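I had my first cup of coffee with Kalliopi Bakalis standing up, because every chair in her front room had a box on it. She runs Flillcombe, a tiny shop and mail-order business that sells mugs, trays and not much else, and I'd caught her in the middle of a September stock shuffle. "Move Oberholzer," she said, waving at a chair. Oberholzer turned out to be the cat, asleep in a carton of packing paper. I left him where he was.

I'd wanted to talk to her for ages. I own far too many mugs (my husband would put it more strongly) and they live in a sliding, clinking heap in the cabinet over the toaster. Kalliopi has opinions about heaps like mine. She spent years waiting tables and then working the back room of a hotel called Bestel, where the breakfast crockery came and went on trays all morning long.

"You learn to load a tray or you get sent home," she told me. "Heavy things in the middle, handles where your hand is going to be. I dropped one on my second day. Fourteen coffees' worth, all over a man's newspaper, and he just lifted the paper up and shook it and kept reading."

She opened Flillcombe with her severance money and a line of stoneware mugs she calls Fultell, after the street she grew up on. There are 169 pieces in the catalog these days if you go by every color and size, and she can tell you which ones she regrets. The mustard was a mistake. So was a very tall one that wouldn't fit under anybody's coffee maker. "I loved it! I still love it. I drink my soup out of it. I have a lot of it left."

What sells is color, and mixing it. For the first year she sold matching sets of four and people kept writing to ask if they could swap one out. Then they'd ask to swap two. Eventually she gave in and let customers pick whatever they wanted, and she says orders picked up within weeks – she sent out 2,917 mugs last year, which for a business that runs from a front room and half a garage is plenty.

"A family doesn't want four the same," she said. "Then you've got the fight over whose is whose. Give everybody a color and it's settled. My brother has had the same blue mug since he was nine. If you pour yourself a drink in it he'll stand there and watch you until you finish."

I asked about trays, because I'll admit I thought of them as something my grandmother had. Kalliopi put down her tape gun for that one. She keeps a tray of mugs out at home all the time, next to the kettle, and she thinks most people with an overfull cabinet should do the same. You put out the ones you really use, mixed up however you like, and the rest can go to the back of the shelf or to a friend. When you wipe the counter, you lift the whole lot in one go.

She's fond of a leafy pattern, big green leaves on white, and she doesn't worry about what goes with it. Green with terracotta, pink with slate blue, whatever's clean. 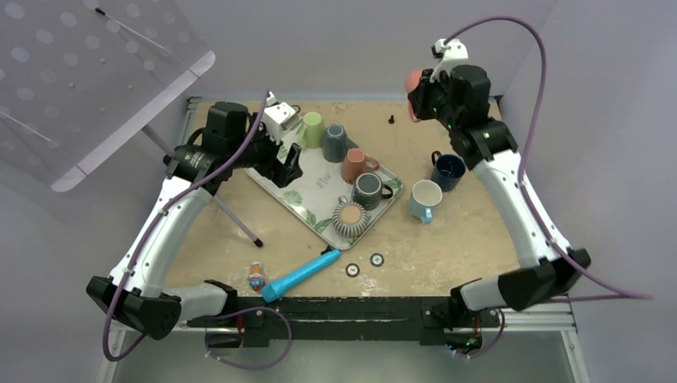 Does it matter whether you store mugs right side up or upside down?

"Upside down keeps the dust out, so I do that with the ones that sit for a while," Kalliopi said. "But they have to be bone dry first, or you trap the damp and they smell like a basement. The ones I use every day I leave right side up. I'm not fussy about it."

She is a bit fussy about stacking, though. Two high is her limit, and only if the mugs were made to nest. She showed me a chip on the rim of an old one of her own, a little bite the shape of a fingernail, and said that was what three high gets you. She still uses it for pencils.

We got onto packing after that, as she had some 150 orders to get out before the end of the week and was wrapping the whole time we talked. Paper inside first, scrunched up, then paper around the handle, then around the rest. She does it without looking. I tried one and it came out like a cabbage. She unwrapped it and did it over, very kindly, while asking me about my kids.

Before I left I asked what she'd tell somebody with a cabinet like mine.

"Take everything out and make tea," she said. "See which one you reach for. Then do it again tomorrow. After a week or so you'll know which ones are yours, and the others you were just being polite to."

I bought a green one. I know, I know. It's next to the kettle, and I've got my eye on a tray.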